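ヌルコラ団地管理組合法人　第23回通常総会準備理事会　議事録

日時　2024年3月14日　午後7時より午後9時10分まで
場所　ヌルコラ団地集会所　会議室
出席　理事長　ナパポーン・ラタナポーン、副理事長　大槻、理事　レイナルド・トレド、同　榎並、同　三木谷、同　樫村、監事　古閑
欠席　理事　羽生田（委任状提出あり）
陪席　管理会社ルンルアン・コミュニティ　担当　瀬良、同　工事課　保坂
議長　ナパポーン・ラタナポーン
議事録作成者　榎並

開会
定刻、議長が開会を宣し、理事七名中六名の出席により定足数を満たす旨を報告した。議長は議事録署名人に大槻副理事長及び樫村理事を指名し、両名ともこれを承諾した。

議題一　前回議事録の確認
榎並理事より前回理事会の議事録案が示された。三木谷理事から、駐輪場の使用区分に関する記載のうち「二号棟北側」とあるのは「二号棟東側」の誤りである旨の指摘があり、当該箇所を訂正のうえ、全員異議なく承認した。
なお、前回の継続事項のうち、集会所給湯器の交換は完了し、管理会社から保証書の写しが提出された。掲示板の施錠については鍵の複製が未了であり、引き続き管理会社の対応事項とする。

議題二　資源ごみ集積所の利用状況について
瀬良担当より、集積所の利用状況につき報告があった。要旨は次のとおりである。
一、前日夜間の持ち出しが三号棟側で続いている。とりわけ古紙の日の前夜に多く、雨天時に束が崩れて排水溝へ流れ込む例が二回あった。
二、缶及びびんの混入が依然として多く、収集業者が回収せずに残置した袋の再分別を清掃員が行っている。
三、金属類の収集日に、家電製品の一部とみられるものが出されており、市の収集対象外として残されている。
報告を受け、次のとおり質疑が行われた。
三木谷理事より、残置された袋の再分別は清掃業務の仕様に含まれるのかとの質問があった。瀬良担当は、現行の仕様書には明記がなく、清掃員の判断で行っているものと回答した。古閑監事は、仕様にない作業を常態とすることは望ましくなく、契約更新に際して明文化するか、又は取りやめるかを決すべきであると述べた。
トレド理事より、掲示が日本語のみであり、転入した世帯には区分が伝わりにくいとの意見が出された。同理事は、英語、ポルトガル語及びタイ語の案内文を作成することを提案し、タイ語については議長が、ポルトガル語については同理事が下訳を担当する旨申し出た。大槻副理事長は、文章を増やすと読まれなくなるおそれがあるため、絵を主とした一枚の掲示にまとめることを求めた。
審議の結果、持ち出し時間を当日午前5時から午前8時までとする現行の定めを維持したうえで、多言語の掲示を新たに作成することとし、全員異議なく可決した。

議題三　広報紙「ヌルコラだより」春号の編集について
樫村理事より、春号の紙面案が配付された。一面は通常総会の案内、二面は資源の分別に関する特集、三面は植栽の年間予定、四面は住民投稿欄とする構成である。二面の特集では、金属の見出しの下に収集日及び出し方を簡潔に記載する。
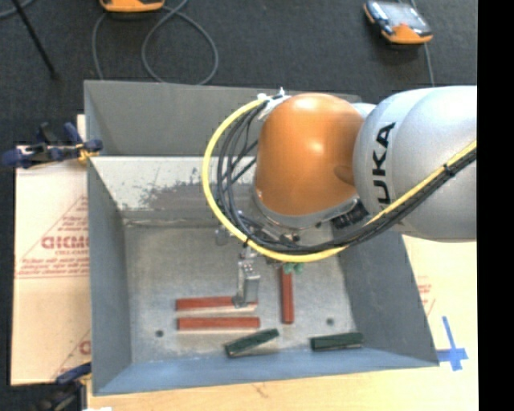
写真　金属製の大型容器とロボットアーム

古閑監事より、二面の文字が小さく、高齢の居住者には読みにくいとの指摘があった。樫村理事は、投稿欄を一部割愛し、文字を一段階大きくすると回答した。榎並理事からは、収集日の表を切り取って冷蔵庫等に貼れるよう、裏面に重要な記事を配置しないことが望ましいとの意見があり、樫村理事がこれを了承した。
印刷部数は900部とする。配布対象の872戸に各一部を配り、残部は集会所及び管理事務室に備え置く。印刷は前号と同じくバルコラ印刷に依頼する。
以上につき、全員異議なく承認した。

議題四　二号棟前植栽の更新について
保坂氏より、二号棟前のツツジの枯損及びケヤキの根上がりについて現況の説明があった。ケヤキの根は歩道の舗装を持ち上げており、車椅子及び手押し車の通行に支障が生じている。
管理会社からは、次の二案が示された。
甲案　根の一部を切除し、舗装を打ち直す。樹木は存置する。
乙案　当該樹木を伐採し、低木に植え替える。舗装も併せて更新する。
三木谷理事は、根の切除により樹勢が衰え、倒木の危険が増すのではないかと質問した。保坂氏は、切除の範囲によるため、樹木医の診断を経なければ確答できないと述べた。大槻副理事長からは、当該ケヤキは入居当初からのものであり、伐採については反対の声が相当あると見込まれるため、理事会限りで決するべきではないとの意見が出された。トレド理事は、夏季の日陰としての役割が大きく、保育所の送迎で同所を待ち合わせに用いる世帯も多いと述べ、甲案を支持した。
議長は、本日の採決を見送り、樹木医の診断結果を得たうえで再度審議することを提案し、全員異議なくこれを了承した。診断の結果が出るまでの間、段差部分に仮の擦り付けを施し、注意を促す表示を設けることとした。

議題五　集会所の使用料及び予約方法の見直しについて
榎並理事より、集会所の使用規程の改正案について説明があった。主な内容は次のとおりである。
一、居住者が会議室を使用する場合の料金を、一時間につき500円とする。
二、自治会及び子ども会の使用は従前どおり無料とする。
三、予約は使用日の属する月の前月初日から受け付け、同一団体による連続した予約は四回までとする。
四、使用後の清掃及び施錠の確認は使用者が行い、確認票を管理事務室に提出する。
樫村理事より、楽器の練習に使用する場合の時間制限が改正案に見当たらないとの質問があった。榎並理事は、現行規程の細則に午後8時までとの定めがあり、これを改めるものではないと回答した。樫村理事は、細則の存在自体が知られていないため、規程本文に移すことを求めた。
古閑監事は、使用料の現金収受について、領収書の控えと月次の帳簿との突合を確実に行うよう要望した。瀬良担当は、管理事務室において毎月末に突合を行い、監事に写しを送付すると回答した。
三木谷理事は、予約回数の制限について、長年活動している囲碁の会及び体操の会に影響が生じるとして、周知期間を設けることを求めた。
審議の結果、楽器の練習に関する時間制限を規程本文に加える修正を施したうえで、改正案を通常総会に上程することを、賛成五名、保留一名により可決した。保留は三木谷理事である。

議題六　通常総会の運営について
議長より、通常総会の議案書の構成及び当日の役割分担について提案があった。
議案は、第一号議案を事業報告及び決算、第二号議案を事業計画及び予算、第三号議案を集会所使用規程の改正、第四号議案を役員の選任とする。議案書には、出席票、委任状及び議決権行使書を一葉にまとめて綴じ込む。
役割分担は、受付を樫村理事及び三木谷理事、議決権の集計を古閑監事の立会いのもと管理会社、司会を大槻副理事長とする。トレド理事は、質疑の際の通訳を必要とする出席者の補助に当たる。
大槻副理事長より、前回総会では質疑が特定の議案に集中し、終了が大幅に遅れたとの発言があり、一人当たりの発言時間の目安を冒頭に司会から告げることとした。
本件につき、全員異議なく承認した。

報告事項
一、スケルキア設備より、給水ポンプの定期点検報告書が提出された。二号機の軸受に軽微な異音があり、次回点検時の交換が推奨されている。瀬良担当が見積書を取得し、次回理事会に提出する。
二、一号棟エレベーターの保守点検による停止時間について、各戸に文書を配付済みである。
三、来客用駐車区画における無届駐車について、警告書の貼付を三件行った。うち二件は使用届の提出漏れであった。
四、三号棟住民より、共用廊下の照明が一部点灯しないとの連絡があり、管理会社が器具の手配を進めている。

次回までの対応事項
多言語掲示の下訳　　　議長、トレド理事
掲示の図案作成　　　　樫村理事
清掃仕様書の改訂案　　瀬良担当
樹木医の診断依頼　　　保坂氏
二号棟前段差の仮補修　保坂氏
使用規程改正案の修正　榎並理事
掲示板の鍵の複製　　　瀬良担当
給水ポンプ軸受の見積　瀬良担当

閉会
以上をもって本日の議事をすべて終了し、午後9時10分、議長が閉会を宣した。次回の日程は、議案書の校正の進捗を踏まえ、議長より各理事に通知する。

上記の議事の経過及び結果を明確にするため、本議事録を作成し、議長及び議事録署名人がこれに署名押印する。

議長　　　　　　ナパポーン・ラタナポーン
議事録署名人　　大槻
議事録署名人　　樫村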